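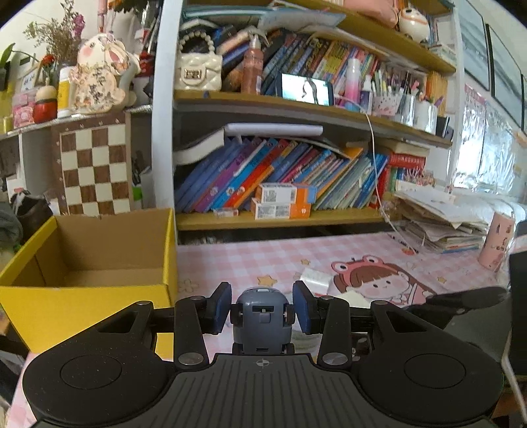
Fultard wipe-clean tablecloth, 11 months on

I bought the Fultard in May last year, when the old cotton cloth on our kitchen table had got past saving. My two are four and six and the table does everything: breakfast, painting, homework, tea, and whatever I bring home to finish in the evening. I wanted something that could be wiped with a dishcloth and left in place. I'd had a cheap vinyl one before, from a market stall, and it went stiff and started to crack along the table edge before the year was out, so I was prepared to pay a bit more this time.

The Fultard is a coated cotton cloth. It comes in rectangles, rounds and by the metre. I got the medium rectangle from Wusow, who had it cheaper than the maker's own shop and delivered it on a Saturday morning. It came on a cardboard tube, which matters with this sort of cloth. My sister ordered the same one from Prolbridge and hers came folded in a flat packet, with creases that took three weeks to drop out. She tried a warm iron through a tea towel, which helped with the worst of them. If you are ordering, ask how it's packed.

Fit

Our table seats six and the medium hangs down about a hand's width all round. That is enough to look like a tablecloth without getting caught in small laps. The edge is bound with cotton tape. On mine the tape is straight and the stitching has held, apart from one corner where it has started to lift. I put a few stitches in that by hand and it hasn't moved since.

It does slide. The underside is plain fabric and on a varnished table it shifts if somebody leans on it. I bought a set of Gallagher clips, the sprung metal sort, and they solved it, though they get in the way if you have a thick table top. Ours is just thin enough. A friend uses a felt underlay instead and says it stays put and is quieter when plates go down. I haven't tried that.

Cleaning

Most things come off with a damp cloth. Milk, jam, gravy, poster paint and washable felt tips have all gone without any trouble. Tomato sauce is fine if you get to it the same evening. Left overnight it leaves an orange shadow that fades over a few days of wiping. Turmeric does not come off. I have a yellow ring the size of a saucer from a takeaway carton and I've stopped trying with it.

Biro is the other problem. It sinks into the coating and no amount of washing-up liquid will move it. I tried a little surgical spirit on a corner and it took the shine off along with the ink, so now that corner is dull. The label says not to use solvents and I should have read it.

You can put it in the machine at 30 degrees on a gentle cycle, no spin. I've done that twice. It came out clean but limp, and the coating felt slightly tackier for a day or so. Hang it over a door to dry and don't fold it wet. I wouldn't wash it more than you have to.

Heat

The leaflet says mugs and warm plates are fine and pans aren't. I'd agree with that. A serving dish straight from the oven left a faint whitish mark, even with a folded tea towel under it. Use a proper mat.

Wear

After 11 months the middle of the cloth looks much as it did when it was new. The edges are where it shows, mostly on the side where the children sit and drag things up and over. The print has rubbed a little there and you can see a paler line along the fold. There are two small nicks from scissors, which haven't spread. It smelt faintly of plastic for the first few days and then stopped.

Would I buy it again?

Yes, at the Wusow price. At full price I'd think harder, because the tape at the corners ought to be better finished for the money. I'd also go for a busier print next time, as plain areas show every mark. If you have a round table, be aware that the round version comes in one size only and a neighbour found hers too long to use with chairs pushed in. She cut it down with kitchen scissors and left the edge raw, and it hasn't frayed so far.

Four out of five.

Evelien Stevens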